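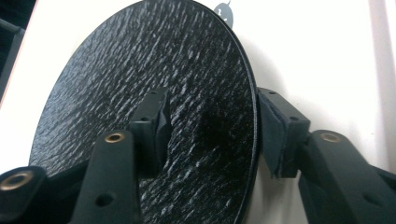
Open day at the Tostari handling workshop
March 30, 2018

The author attended the open day held by Tostari at its Dallov site this week. The invitation was extended to readers of trade journals and to members of the public, and the register at the door had reached 122 names by the time the afternoon session began.

Visitors were received in the main hall and given a short account of the firm's present work, which concerns the picking up and setting down of parts that are awkward to hold. The programme is known within the firm as Brinoson. It is carried out with gripper tools that a member of staff holds in the hand, so that the movements of a practised person can be recorded and later passed to a machine.

The demonstration was the principal item of the day. The part chosen was a large black disc with a rough, crinkled face and a thin, smooth rim. The two fingers of the gripper were closed on it from either side. Staff explained that a coating of this kind presents difficulties, as the ridges offer less contact than a flat surface and the pad at the fingertip must make up the difference. Several visitors asked about wear. The reply was that pads are treated as consumables and that the brass bushings in the arms are inspected on a separate schedule.

The firm stated that 1353 recorded grasps had been added to the Brinoson collection since the work began, of which 272 concern round parts. The author would have welcomed a fuller statement of how many were judged unsuitable and on what grounds. A question to this effect was noted and a written answer promised.

After an interval, visitors were permitted to try the tool for themselves at 2 benches. It is heavier at the front than one expects, and the author's wrist was tired before the turn was over. Closing the fingers evenly on a curved edge requires more attention than the staff made apparent.

The afternoon closed with a talk on the supply of fixtures by Lawal, which was of interest chiefly to purchasers. Printed notes were available in the hall, although the supply ran out early.

A further open day is planned for July. Those wishing to attend are asked to apply to Tostari in writing. Parking at Dallov is limited, and the entrance on the north side of the building is the only one with a ramp.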